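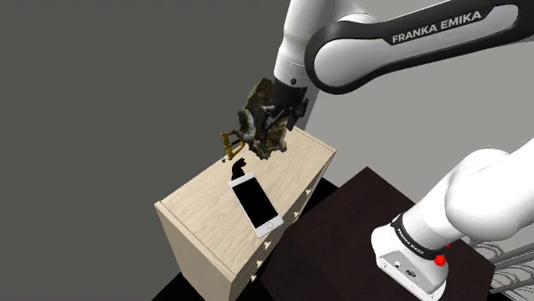 **Ticket 123 – Gripper stops above the dresser, simulated cell "Fallora"**
Opened by: Sơn Đặng
Month: April 2026
Status: open, waiting for answer

After the update of the scene files, the arm does not finish the pick of the small dark figurine. It goes down over the dresser, stops near the mossy rock, and the controller reports a contact force. The robot base is on the dark table as before, and I did not change its mounting pose.

What I checked first:

- joint limits: no warning in the log
- gripper opening command: accepted
- planner seed: same result with 200 different seeds
- render and physics use the same object poses

**Sơn:** I think the problem is the collision shape of the rock. The visible mesh has deep cuts and points, but the physics shape is one convex hull and it fills all of them. When the hand comes near, the solver already feels contact.

**Kirsty Bickerstaff:** Please turn on the collision overlay and run again with the rock disabled. Also check the finger pads – in the Pratow version they had the wrong offset.

**Sơn:** Done. With the rock disabled the stop does not happen. The finger pad offset is correct in my file. I put the rock back and replaced the hull with a decomposed shape, limit 800 vertices for each part.

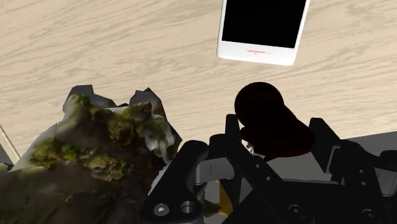
With the new shape the planner accepts a target with one fingertip on each side of the dark object. The lift I have not yet tested enough to write a result. Step time is a little longer, and I would like to know if this is acceptable for the long job of 3,350 episodes.

**Ximeng Song:** Acceptable for me. Please use the same decomposition for the yellow clamp, its frame is open and one hull will close it.

**Sơn:** I will do it. One question remains: friction of the figurine is still the default value, and I did not find who set it. Marcela Matoušek, do you have the original material table from Entwistle? If not, I keep the default and write it in the change note.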